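Workshop asks members to check their filter cartridges

25 July 2021

Members of the Pletton community workshop are being asked to check the cartridges on their respirators before the sanding area reopens in October.

The workshop has bought 786 replacement cartridges with a grant of £3,000 from the Khondokar Fund. They will be handed out at the front desk, one pair per member, and must be signed for.

Jaruwan Inthanon, who runs the safety inductions, said many people kept a mask in a drawer and gave no thought to the filters.

"If you can't tell me when you opened the packet, I'd like you to change it," she said. "Write the date on the side with a marker. It takes 5 seconds."

A cartridge has been put out on one of the wooden benches for the inductions, so that new members know which part they are being asked to look at. It has a black rubber body, an orange-red band and a patterned face with a purple rim.
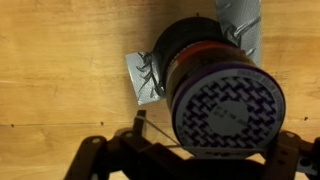
Where to take old cartridges

Used cartridges should be sealed in a bag and left in the marked bin by the Flireck Road entrance. They should not go in the general waste or be left on the benches.

Iman Kettani, who looks after the stores, said members should not try to clean a cartridge with the air line or tap the dust out of it. Masks should be wiped down and kept in a closed box away from the sanding area.

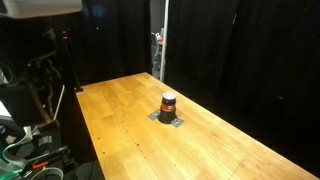

A cylindrical container on a bench at the Pletton workshop.

Induction sessions are free to members and last an hour. Places can be booked at the desk or by telephone. The workshop has a little over a month's supply of dust bags left, and a further order will be placed before October.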